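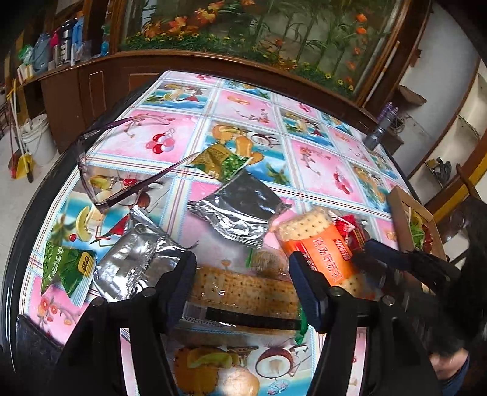
Plastic tablecloth with fruit and palm leaf squares

Small tips for swimmers' kit at home

Chlorine eats elastic quickly, so rinse the swimsuit in cold water the same evening. Don't wring it. Roll it in a towel, press with the hands and dry it flat in the shade.

Goggles: never rub the inside of the lenses, even with a soft cloth. The anti-fog layer is very thin. Shake the water out and leave them open on a shelf.

Silicone caps stick together in summer. Put a little talcum powder inside when the cap is fully dry – half a teaspoon is enough for 3 caps.

The swim bag should be turned inside out once a week. My old Rurkuvis bag had a smell that I could not remove with soap. I left it one night with two spoons of baking soda, and in the morning I shook it out on the balcony. Some smell stayed in the side pocket, so I did this pocket again.

For medals, use only a dry cloth. The ribbons can be washed by hand, but first try one corner, as red colour often runs. I keep ours in a Drutico box with dividers, with the newest ones at the front.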